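Sterero Opens Shared Table Room at Omwood Hall in Lidmont

LIDMONT - Sterero, the home goods and tableware company, today announced the opening of a shared table room at Omwood Hall. The room will be used to try out place settings, serving dishes and everyday clearing routines before they are recommended to households.

The room was fitted out over five months with support from the Danzer Fund. It offers white worktops, storage for 200 pieces of tableware and seating for 40 guests.

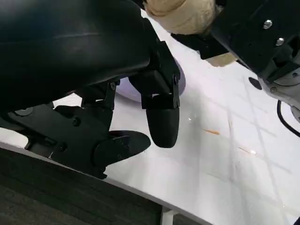

Local residents may apply to join one of five open sessions beginning in October. Each session covers laying the table, serving a simple meal and clearing up afterward. Those taking part will be asked which dishes they would use at home, and which they would leave in the cupboard.

"A table is set and cleared every day in most homes, and the work deserves proper attention," Sterero said in a statement. "We are pleased to carry it out in Lidmont."

Findings on the company's tableware - bowls, plates and serving pieces - will be published at the close of the final session. 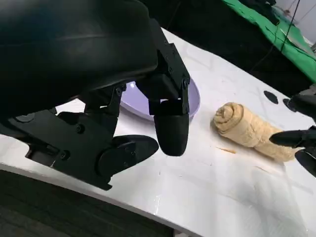

A lavender-purple dish on a white tabletop at Omwood Hall.

Sessions are free of charge. Application forms are available at the Omwood Hall front desk.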